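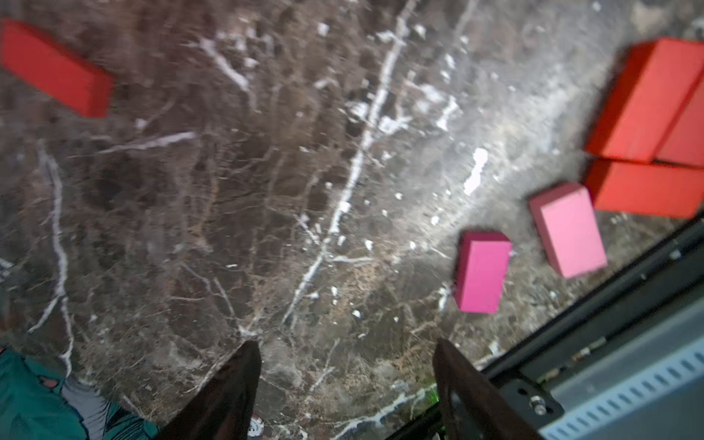 posted by kestrel_pw in Perception and Grasping — July — 321 views

Wrist camera: three red blocks are segmented as one object

Hello all. I have a small two-finger arm working directly on the floor, and the task is to sort blocks by colour. The floor is polished marble, dark, with white veins. The software is Skenard for planning and my own node for segmentation, which takes a threshold in HSV and then finds connected regions.

The pink blocks are no trouble when they stand apart. The red ones on the right are close together, and my node returns one big region for all of them. The planner then puts the grasp in the centre of this region and the fingers come down on a seam. I tried erosion with a kernel of 9 pixels. It separates them sometimes, but then the single red block at the upper left gets a ragged outline, as it is blurred when the arm moves.

Second problem: the bright patch on the marble is sometimes detected as a pale pink block. Is there a way to solve both without training a network?

uvby_tom

Just train a network. Colour thresholds on shiny stone are a waste of your evening.

Skenard_user_569

I had nearly the same set-up on a tiled floor, so I write what worked for me.

Please stop the arm before you segment. I wait 40 ms after the joint velocities reach zero and take the next image. Erosion on a blurred image will always disappoint you.

For the cluster, do not use colour alone. The top face of a block is brighter than its side face, and between blocks there is often a thin dark line. Run an edge filter on the V channel only inside the red region, subtract the edges from the mask, then do the distance transform and watershed. When a block goes out of the image at the side, mark it as incomplete and do not send it to the planner. Move the wrist towards it and look again.

For the glare, raise the lower limit of saturation. If your palest pink block is lost by this, keep the old limit and compare two views from different wrist positions. A reflection moves over the floor when the camera moves, a block stays in its place.

jacobs-lane

Agree with the above about stopping first. Also lock the exposure and white balance of the camera. Mine was on automatic, and the pink changed its hue every time the gripper came near to the floor. I lost a week on that — the Verkotov driver sets it back to automatic after each restart, so put it in your launch file.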